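Used cars, diesel and the rest: your questions answered
by Iona Cowie
in Buying Advice

We get the same letters every January, when people have been round the forecourts and come home with a brochure and a headache. I've answered the commonest ones below. I don't sell cars and I don't get a cut from anyone who does.

Is a dealer's "full inspection" worth anything?

It depends who held the torch. Ask to see the sheet, with the name of whoever did it. Estbridge, my nearest dealer group, advertises a long list of checks, and when I asked for the list I was given a leaflet with a smiling family on it. A proper sheet has tyre depths and brake wear written in as numbers. If every box has the same neat tick, I'd assume it was filled in at a desk.

Should I pay for an extended warranty?

Usually no. Read the part headed "wear and tear" first, then see what's left. Declan Maihi wrote in to say he'd been quoted 900 pounds for cover on a hatchback, with the clutch, the battery and anything made of rubber left out. Put the same money in a savings account. If the car behaves, you still have it.
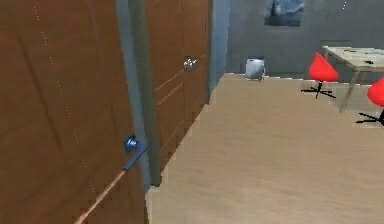 The one time I'd think about it is with an older automatic gearbox, and only if the gearbox is named in the policy. "Major mechanical parts" doesn't count. Get them to point to the word.

Do fuel additives work?

I've tried a few and my fuel bills didn't notice. The Tillura bottle promises a cleaner engine in 5 tanks, and I'd like to know how I'm meant to check. Ordinary fuel from a busy station already has detergent in it. If the engine is running badly, have it looked at.

The seller says the cambelt "was done". Is that good enough?

No. I want an invoice with the mileage on it. A sticker under the bonnet is better than nothing, though anyone with a biro can write one. With no paperwork, knock the full price of the job off your offer and have it done that month.
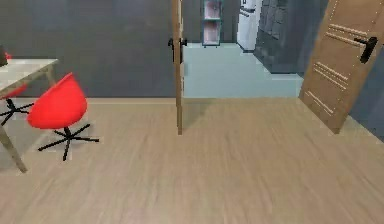
Issue 26, page 16

Are cheap tyres really that bad?

Some are. Some are fine. Look at the wet grip grade on the label before you look at the name. I'd sooner have a mid-priced set with a good grade than a famous name with a poor one. What I won't buy is part-worn. You're saving very little, and you've no idea what kerb they've met.

How far should I trust the service history on a screen?

About as far as a paper one. Flora Leckie was shown an online record with two services on the same morning at different garages. It may have been a typing mistake – it usually is – but the salesman couldn't explain it and she walked away. Ring the garages and ask what they did.

Is a plug-in hybrid the best of both worlds?

If you plug it in, perhaps. If you don't, you're carting a heavy battery to the shops on petrol. Be truthful about where you'd charge it before you believe the figures in the advert.

Can I haggle on a "fixed price" car?

Try it. The price may not move, but mats, a full tank or a fresh MOT often will. Have any promise written on the order form before you sign.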